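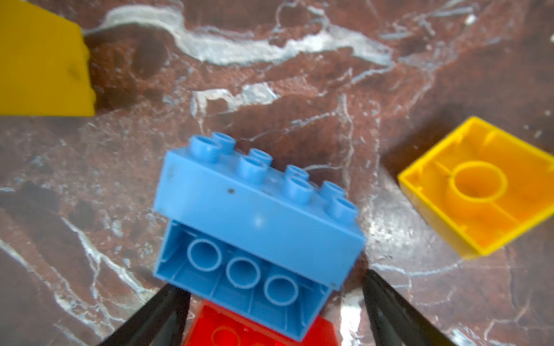 How many demonstrations does a grasping policy need before you can trust its numbers?

More than the training curve suggests, and the count matters less than how different the starting positions are. Our first set had 949 episodes and most of them began from the same handful of layouts.

Notes from the Savstead brick set follow. Posting in pieces as I clean up my log.

1/ Task: pick a named brick out of a small group, set it in a tray, open the fingers, back off. One arm, parallel gripper, wrist view plus one fixed overhead view. All episodes teleoperated.

2/ Target for this round is 2000 kept episodes. Kept means it passed review. Raw count is higher and I don't report it, people quote the wrong one.

3/ Bricks are a decent object for this. Rigid, cheap, and the same part looks very different depending on which way it landed. Studs up, studs down and on its side are three separate grasp problems.

4/ The old set was heavily studs up. Operators set bricks down the way a person sets bricks down. The policy trained on it closed on empty air whenever a brick was tipped against another one.

5/ Fix: layouts are now dropped from a cup at table height. Whatever lands, lands. The only re-drop allowed is when a brick leaves the workspace.

6/ Blue 2x4 tipped beside a red brick is my favorite test layout. The outer walls are still a good grasp, but the approach angle has to change, and a bad close pushes both bricks.

7/ Upside-down 2x2s are the other one. The open cavity tempts operators to hook one finger inside a wall. It works fine on the arm. We label it as a separate grasp type so it can be filtered out later.

8/ Table surface: veined reddish-brown stone pattern. Plain gray gave better numbers in testing and worse numbers everywhere else. Veins and glare cost us some early accuracy and I would make the same choice again.

9/ Review rules. An episode is dropped if the operator pauses longer than 8 seconds, if the two camera clocks drift apart, or if the wrong color is picked. Failed grasps followed by a clean retry stay in. Those are worth more than the perfect ones.

10/ Last batch: 71 episodes dropped. Most were clock drift, which came down to one USB hub. Replaced.

11/ Tooling: Mok does the recording, Hura does playback and labels. Both are in-house scripts with bad names. Hura got a hotkey for marking the first contact moment and that sped review up more than anything else this month.

12/ Clarnthorpe is running the same protocol on a second arm with different finger pads. I want to see whether the side grasps carry over before we collect more of them.

13/ Someone asked about simulated data. We tried it for the tipped layouts. Contact between two plastic bricks at an angle was off enough that the policy learned to push first. Parked until December.

14/ Next up is a held-out set: same bricks, new operators, new table. None of it goes into training. Format spec comes after that, once I stop renaming the fields.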